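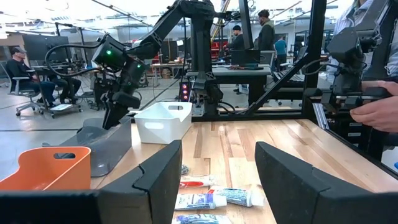 wrist cam view, left arm, tubes and bins task

Skurnard fingers vs Pakon fingers on small tabletop stuff - anyone run both?

gbenavides
Posted 2:13 PM
Need some opinions before I put in an order. We're sorting bathroom and cleaning stuff into plastic bins, two arms over one butcher block table. Been on the Skurnard fingers since May, the stiff notched ones. Toothpaste tubes are killing me. Full tube, fine. Half used tube, the tips close on the flat end, it folds and slides out on the lift. Pakon has the softer pads and everybody at the trade show was raving about them but nobody would show me a tube.
Controller is a Driro, wrist cams on both sides, stock lens. Not looking to change the arms.
- Gus

tapedeck_ohm
Posted 2:31 PM
ran Pakon pads for a whole winter. they grip great for 400 cycles and then the skin starts peeling at the corner. budget for spares. tubes were fine though, soft pad wraps the crimp a bit

marlowe_k
Posted 2:40 PM
What force limit are you closing with? Half the "bad finger" threads on here are somebody closing at full current on a squishy thing. Drop it way down and go for the cap end. The cap is the only hard part of a toothpaste tube.

gbenavides
Posted 2:52 PM
Tried lower force. Better on the tubes, worse on the heavy stuff, and I don't want to switch limits per item if I can help it. Cap end is a good idea but the tubes land every which way and when two are close together the other one gets pushed off.

D_Greenberg
Posted 3:05 PM
Going to disagree with the pads crowd. Stiff fingers are the right call for mixed items, you just need a better approach angle. Flat down from the top on a tube is asking for it. Tilt the wrist, get one tip on the table and slide it under. We did 2,543 picks that way on the Skurnards and never swapped a finger. Scuffed the table up pretty good, ok, but a table is cheap.
Dwayne

tapedeck_ohm
Posted 3:11 PM
sliding a stiff tip along wood is how you get a bent tip. ask me how i know

D_Greenberg
Posted 3:14 PM
Then your z offset is wrong. 2 mm of clearance, go slow on the last bit. Not hard.

marlowe_k
Posted 3:20 PM
You two again.
Gus what about round things? The notched tips always felt sketchy to me on anything with a big diameter. Bottles, cans, that kind of thing.

gbenavides
Posted 3:48 PM
Ok so round stuff, went and got a picture.
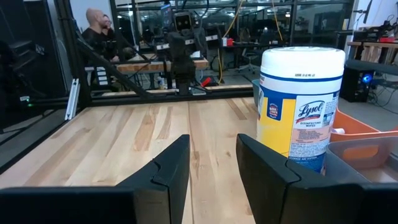 Cylinders are where the Skurnards do better than I expected, as long as I come in low and level. My gripe is the camera more than the fingers. With the wipes canister standing there I can read the Lysol logo no problem, but look where the right fingertip is, it's sitting right over the bottom of the can. So the low part where I want contact is the part I see worst. And the bins behind it are half hidden too. Operator ends up guessing on the last inch. Would a Fitzsimmons wide lens help with that or does it just make everyhting smaller?

D_Greenberg
Posted 3:59 PM
Makes everything smaller. Move the camera up and off to the side. We printed an offset bracket, took an afternoon. Finger still blocks some of it but you get to see one edge of the contact.

lensgrinder
Posted 4:10 PM
Hard no on that, sorry. Side mount means the view isn't the same left to right and your operators will hate it for a week. Had the Fitzsimmons wide on ours, yes smaller, but you can see both tips AND the bin opening on the way to the drop. I'd take that trade any day. Do recalibrate after, the edges bend a lot.

tapedeck_ohm
Posted 4:17 PM
+1 wide. also run the cable for it before you mount it. did mine twice

marlowe_k
Posted 4:25 PM
Cheapest test: keep the fingers, swap one lens, leave the other arm stock. Run the same items on both for a day. If the wide side wins, you know. Changing pads and lens at the same time tells you nothing.

gbenavides
Posted 4:33 PM
Yeah I like that. Wide lens on the left arm only, same fingers both sides, force down a notch. Then pads after. Dwayne can you post the file for that bracket anyway? might try it if the lens is a bust

D_Greenberg
Posted 4:51 PM
Will dig it up. Its on the old laptop. Screw holes are a hair tight, drill them out.

gbenavides
Posted 4:54 PM
thx. Still want to hear from anybody who's had Pakon pads on longer than 400 cycles btw. Do they sell just the skin or is it the whole finger?

tapedeck_ohm
Posted 5:02 PM
whole finger when i bought. that was the other reason i quit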